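The Case for the Half-Empty Dishwasher
By Ailsa Semple
14/07/2020

In our house the dishwasher used to run when it was full and get loaded when somebody lost patience.
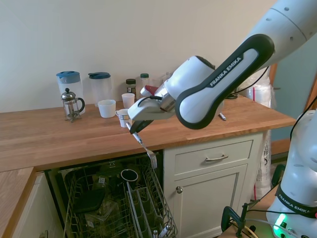 I grew up with a mother who washed everything by hand, so I came to the machine with no training. Forks went in wherever there was a gap. Mugs sat on the counter all day next to the coffee press, then went in together at night, along with an argument.

In May I asked Hamdia Belay to help. She ran the kitchen at the Ciststead boarding house in Vernuvville for 20 years, and she has strong views on counters. Hers were butcher block, same as mine, and she wiped them down after every meal.

Her first rule is that the door comes down before the cooking starts. A cup goes from the hand to the rack and never touches the wood. "A counter is for working on," she told me. "You have made yours into a shelf."

Her second rule is about silverware. Knives go point down. Forks and spoons get mixed so they don't nest -- two spoons stuck together will come out with oatmeal between them. Mugs go upside down and at a slant, or you get a puddle in the foot of each one.

Pitchers she does by hand. The lids trap water, and she would sooner stand them open on a towel overnight. The French press she takes apart completely, screen and all, once a week. I had owned mine for two years and didn't know the screen came off.

We run the machine every evening now, full or not. My husband thinks this is wasteful and he may be right. I haven't compared the bills. The counter is clear by nine most nights, except for the pens, which come from somewhere.

Comments (2)

manalo_kate: Forks tines UP. They get cleaner. I will not be moved on this.

R. in Ovulard: Does she rinse first? My husband and I have been having this fight since we got married.

We use cookies to improve your visit. Accept | Settings

Contact us | © 2020 | Back to top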